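Section 2: Making up your Turska bed for the first time

Thank you for getting this far! If you've followed Section 1, your Turska upholstered bed base is now standing square on the floor, the slats are in and every bolt has had its final turn. The hard work is done, and what's left is the pleasant part. Please do read this section through before you open the mattress, as a few of the steps are much easier if you know what's coming.

You will need: your mattress, the Codow mattress protector (packed flat in the smaller carton, underneath the spare bolts), your own bedding, and a second pair of hands for the lifting.

Letting the mattress settle

1. Open the bedroom window a little and carry the mattress into the room while it is still rolled. Two people should do this, one at each end, and it's well worth moving any lamps and rugs out of the way before you start.

2. Lay the roll on the slats with the printed arrow pointing towards the headboard. Cut the outer wrapping with the rounded cutter supplied - never with a kitchen knife or a craft blade, which can go straight through the cover.

CAUTION: The mattress opens quickly once the inner wrapping is loosened. Keep your face well back, and keep children and pets out of the room until it is lying flat.

3. Leave the mattress uncovered for as long as it says on the leaflet that came with it. You may notice a faint smell from the new foam. It is harmless and will fade, and the open window will help it along.

4. When the mattress has filled out, check that it sits evenly inside the base. If it has crept towards one side, push it back with flat hands from the opposite side. Please don't haul on the cover, however tempting it is, because the stitching was never meant for that.

Putting on the bedding

5. Fit the Codow protector first. Start with the two corners at the head end, then walk down to the foot and pull the last two corners over together. It will feel a touch tight the first time and will give a little after its first wash.

6. Fit your bottom sheet over the protector in the same way. Push the loose edges down between the mattress and the upholstered side with the flat of your hand, palm towards the mattress, so that your nails and rings don't catch the fabric.

7. Lay the duvet across the bed and even up the overhang on both sides. Some people like to turn it down at the top and some don't, and the bed will look very nice either way.

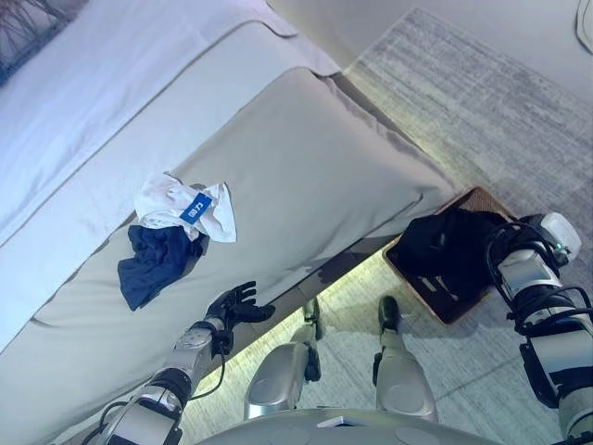
White bedding on top, with the padded side of the base left showing.

Note: The upholstered edge is a handy place to put things down for a moment, and we all do it. Dark or brightly dyed fabrics can leave colour behind on a pale cover if they stay there damp, though, so towels and freshly washed clothes are best kept elsewhere.

8. Add your pillows, and give each one a good shake first. If you're using large display pillows, stand these against the headboard and tuck the sleeping pillows in behind or lay them flat, whichever you find more comfortable.

9. If you have a bed runner, lay it across the foot end last of all and let it hang over the end of the mattress. Smooth it from the middle outwards. A few soft wrinkles at the fold are quite normal, particularly with smoother cloth, and a cool iron on the reverse will calm them down. 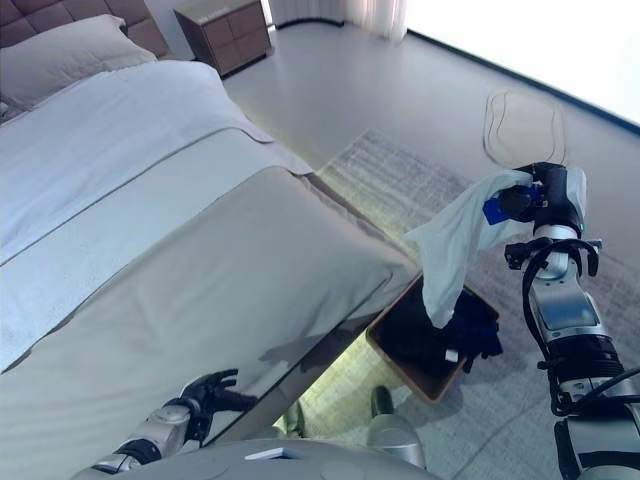 Looking after the upholstery

Go over the sides and headboard every so often with the soft brush of your vacuum cleaner, set to its lowest suction. Dust likes to gather along the seams, so take your time there.

Blot any spills straight away with a clean white cloth. Work from the outside of the mark towards the middle, and try not to rub. If a mark stays put, a little lukewarm water will usually shift it, but test it first on the back of the headboard, low down where it won't be seen.

CAUTION: Do not use bleach, solvent sprays or a steam cleaner on any part of the Turska range.

Go round the leg bolts again after 13 weeks of use. A new bed settles as it is slept in, and a small creak at this stage nearly always means a bolt wants another quarter turn - see the drawing at the end of Section 1.

If anything is missing or doesn't look right, please write to Rowena Fajardo in customer care at our Skorport office, quoting the number on the label under the foot rail. She'll be glad to help.

Section last revised 1/18/23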